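March 8, 2025

Up before six. Frost on the shed roof but the ground was soft under it, so I think the worst is past. I put the kettle on and went out in my boots to look at the cold frame. Two of the lettuces have gone to slime at the base. The spinach is fine. It is always fine.

Started the peppers after breakfast. I should have done it a week ago, but the heat mat quit and Triantafyllou didn't have another one until yesterday. It cost more than the old one and the cord is shorter, so I had to move the whole shelf over to the other wall. I sowed 15 cells of Lallia and 9 of the long red kind with no name that I have been saving since we lived in Hullham. The Lallia packet says 100 seeds. I am not going to check.

I wanted last year's sowing dates and didn't have them. I kept the garden log on the old desktop until summer and then switched to a notebook, so everything before June is typed up and everything after is in pencil. That is a bad system and I knew it when I did it.

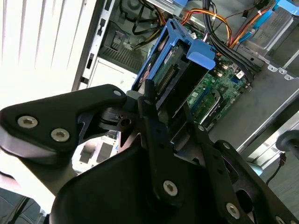 Inside the old desktop, side panel off.

Went without the dates and sowed by feel. Half an inch of the fine mix on top, watered from below. The tray took longer to soak than I expected. I think the mix had dried out in the bag over the winter and doesn't want to take water now. Next time I will wet it in the bucket the night before and let it sit under a towel.

Kulap Chaimongkol came by at ten with a bag of horse manure and stayed for coffee. She has the plot at the bottom of the slope and gets all our runoff, and she wanted to talk about the ditch. Her idea is to bring it along the fence and let it empty into the Trondum where the bank is already worn down. My idea was to leave it alone. We walked down and looked. She is right. Water is standing in her first two beds and the garlic there is yellow at the tips. I told her I would help her dig once it dries out some. She thinks a long weekend. I think longer, with the roots along there.

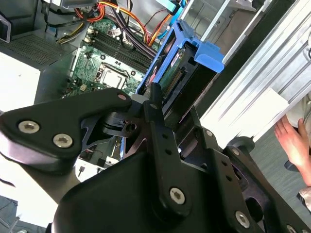
The garlic on my own side came through well. I mulched late, after the first hard freeze, and pulled half of it back this morning so the soil can warm up. There are gaps in the second row, all at the north end, and I don't know if that is rot or if I planted the small cloves there. The log would tell me, and the log is on the drive. With the tower on its side and open you can see the blue drive caddy plainly enough, so at least there's no question where to look. I would like to have the garlic pages printed and in the binder by planting time. The hardneck did better than the softneck three years running, I believe, but I have been wrong before about what did better than what.

Lunch was soup from the freezer, unlabeled. Leek and something.

In the afternoon I pruned the two apple trees by the gate. The older one has canker on a big limb facing the road and I have been putting it off, as it will leave the tree lopsided. Took it off. I made the first cut underneath, the way I was taught, and it came away clean with no tear. The wood was brown a long way in,

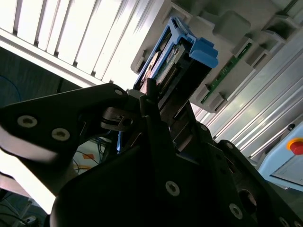
much farther than the bark let on, and I ended up going back to the collar. I put the saw in a bucket of bleach water before I touched the younger tree. That one only needed thinning. I took out the crossing branches in the middle and five water sprouts, and left the rest for summer. The limb is cut up and stacked by the burn pile. I don't want it in with the kitchen wood.

My shoulder is sore now. I am too old to do both trees in one afternoon — I say so every March.

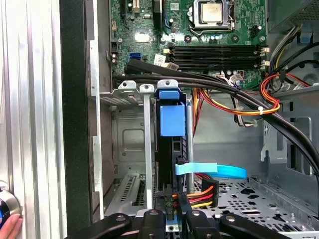
The green motherboard, processor at the top and the four RAM slots below it.

Checked the heat mat after supper. The mix is warm an inch down, and the lid has fogged. I wrote the date and the varieties in the notebook and also on a piece of tape on the tray, which I forgot to do last spring and paid for.

Tomorrow, if it stays dry: onion sets, spread the manure on the bean bed, and wash pots. Also take Kulap back her good spade. It has been in my shed since the fall.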